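**Can a two-arm robot do boring packing-table chores yet, or is it still a wait-a-few-years thing?**

Posted by Lonitz, 2019-11-28

We pack small orders in the back of our shop, and I've gotten completely hooked on robot arm videos! My dream is pretty modest. A box sits on the table, one arm holds it still, the other one tapes it or puts a label on, and I get to go do something else. We sent out 1,045 boxes in October and 827 of them were the same plain white size, so it's not like I'm asking for a machine that can handle anything. Has anybody here tried this at that scale? And if it works on a table at the shop, could the same setup fold towels or load a dishwasher at home? (My other half is asking. Okay, I'm asking too.)

**Menon**

No. get a tape machine. For one box size it'll beat any arm on speed and you can fix it with a screwdriver. Dishwashers, not for years.

**Tultent**

I'd say yes to part of it, and it's a really fun part! I've been playing with two-arm setups in a simulator for most of this year, and plain boxes are about the friendliest thing you can give them. Flat sides, stiff, always the same size. Picking one up, turning it, sliding it to a mark on the table: all of that is doable now if the box starts out more or less where the arm expects it.

The trouble starts when both arms have to share a job. One holds, the other works, and they have to stay out of each other's way the whole time. My planner spent 23 evenings getting stuck with the elbows too close together before I moved the bases farther apart. Tape is also nasty, it stretches and sticks to the fingers. A label is much easier, so I'd begin there.

Towels are a different animal. Cloth never lands the same way twice, and I've seen good demos but they're slow. Dishes are in between. Mugs fine, a full rack with forks in it, no.

If you want to try it before spending money, build your table in a simulator first. Measure the real one, put a block in for the box, and see what the arms can reach. I put my own starting scene at the bottom.

**Ruvum**

Agree on labels first. Also check how far apart your 2 arms will be mounted, and leave slack in the cables. Ours went tight every time the wrist turned all the way over.

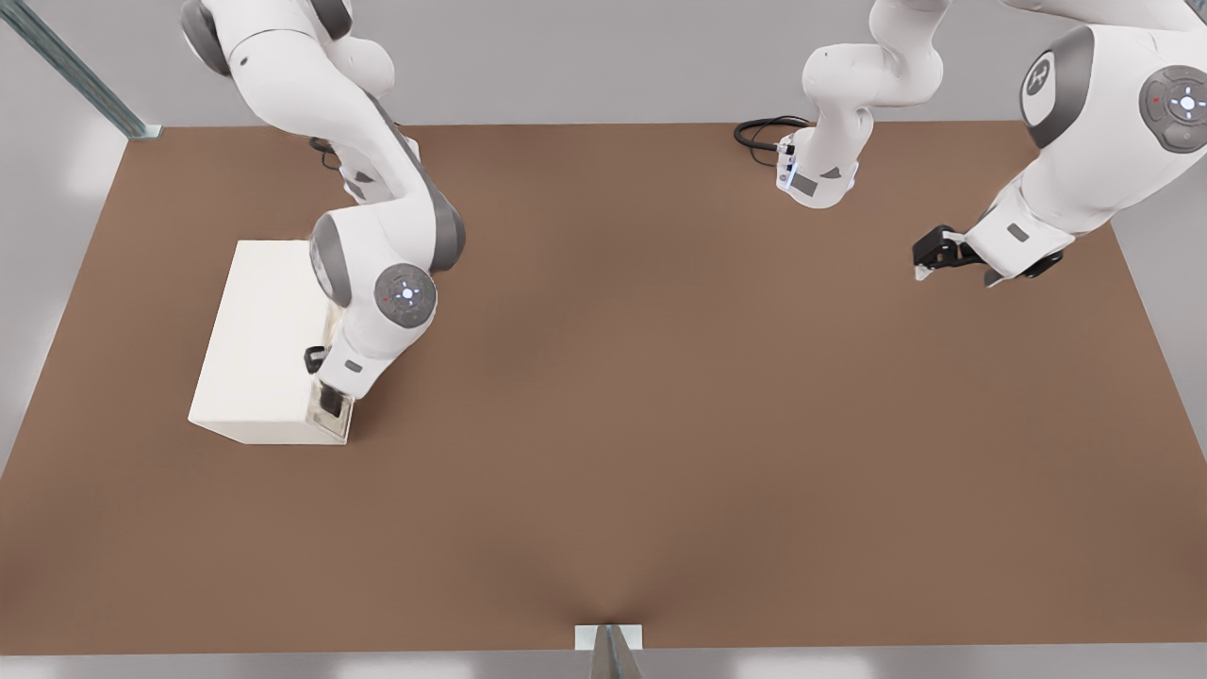 *Tultent's starting scene: left gripper at the box, right one empty.*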